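Simulated Tasks and Real Arms forum > Methods and results
Fridge door policy: 646 of 1,312 in simulation, is the success measure wrong?

Posted by Laurențiu Dinu in July, 7 replies, 324 views

Good evening to all. I am preparing a small study about opening doors in simulated kitchens, and I have a doubt about my method. Please excuse my English, I try to write clearly.

The policy was trained by imitation, on demonstrations from one kitchen layout. For the evaluation I ran 1,312 episodes. In each one the starting position of the base is moved a little and the wall and counter textures are changed. An episode is a success if the fridge door has passed a fixed angle when the time limit arrives. With this rule I have 646 successes, so a little less than half.

My doubt is the following. When I replay the failures, many of them do not look like the same failure. In one group the fingers never close on the handle. In another group they close, the door starts to move, and then the base stays too near and blocks the door. My rule puts both in the same box. Is it acceptable to report only the one number, or should I divide the task into stages? And if I divide it, must I run everything again?

Finley
Divide it. One number at the end hides everything for a task like this. Ours has four stages: hand near the handle, contact with both fingers, door moved from closed, door past the angle. You give the share of episodes which reach each stage, and the reader sees where the policy loses them.

You do not need to run again if you saved the joint states and the contact log. You can compute the stages afterwards from the files. If you saved only the video then yes, I am afraid you must run again.

One more thing, keep the final number also. People want to compare it with their own.

Rallard
just raise the time limit, mine went up a lot when I did that

Theodorakopoulos
I do not agree with the reply before mine. A longer limit will help only the episodes where the arm hesitates. If the base blocks the door it will still block it, and the comparison with older results is lost.

I would add to the stages of Finley a check on the starting position. Plot the result against the distance from the base to the fridge. When I did this for drawers, nearly all the late failures were on one side of the plot, and the cause was in the demonstrations, which all began from the same spot. Also report the texture changes separately from the base changes. Now you vary both together and you cannot say which one hurts.

My own test is at the approach to the upright handle:
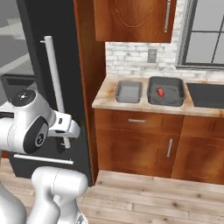

Suren: I agree about separating the two changes, but please use the same random seeds for both sets, otherwise the difference between them is difficult to trust.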